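How I Get Yellow Underarm Stains Out of White Shirts

Posted 2022-05-22 in Laundry 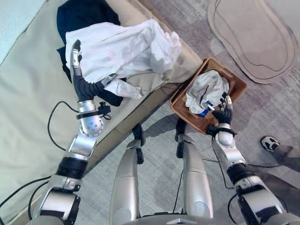

What takes yellow marks out of a white cotton shirt?

Oxygen bleach and a long soak in hot water. That's the whole trick, and the rest of this page is me fussing over the details (I do a lot of fussing).

I used to go straight for chlorine bleach, like my mother did, and my shirts kept getting yellower. Chlorine can react with what sweat leaves in the cloth and make the color worse. I ruined a perfectly good Uria button-down that way one December and wore a sweater over it for the rest of the winter.

What you need

A bucket or a deep sink
Powdered oxygen bleach (check that the label says it's okay for your fabric)
Plain dish soap
An old soft toothbrush
Hot water, as hot as the care tag allows

Before you start

Read the tag! Cotton, linen and most cotton blends are fine with this. Silk and wool are not, so leave those for somebody who knows what they're doing. Also look for metal snaps or leather trim, which don't care for a long soak.

Step 1. Turn the shirt inside out. The gunk is mostly deodorant and sweat, and it sits on the inside, so that's the side to work on.

Step 2. Wet the underarms with warm water and rub in a little dish soap with the toothbrush. Small circles, easy pressure. I scrubbed a hole in a Lusar tee once, and it was my favorite, so please go easy. Let the soap sit while you fix the bucket.

Step 3. Dissolve the powder in hot water first, then add the shirt. I weigh mine because I'm like that: my bucket takes 3000 ml of water, and I follow the amount on the tub for that much. Stir until you can't feel any grit on the bottom. Wear gloves if your skin is touchy.

Step 4. Push the shirt under and leave it. I give it six hours, or overnight if the stains are old. It likes to float up, so I set a dinner plate on top. Don't put a tight lid on the bucket, the mix gives off gas as it works.

Step 5. Rinse, then wash like you normally would with your usual detergent. Skip the fabric softener, it leaves a coating that holds on to the next round of deodorant.

Step 6. Look at the underarms in daylight before the shirt goes anywhere near the dryer. If there's still some yellow, soak it again. Dryer heat makes whatever is left much harder to shift. I hang mine on the line out back.

A few things readers have asked

Ginette McKinnon wrote in about collars. Same method, but I leave the dish soap on longer, half an hour or so, since collar grime is greasy.

Hélène Bergeron wanted to know if she could throw a navy shirt in the same bucket. I wouldn't! Even a dark shirt you've washed for years can let go of some dye in hot water, and then you've got a pale blue shirt you didn't ask for.

And please never mix oxygen bleach with chlorine bleach or vinegar. One product at a time, and rinse in between.

Next time I'm doing ink on pockets.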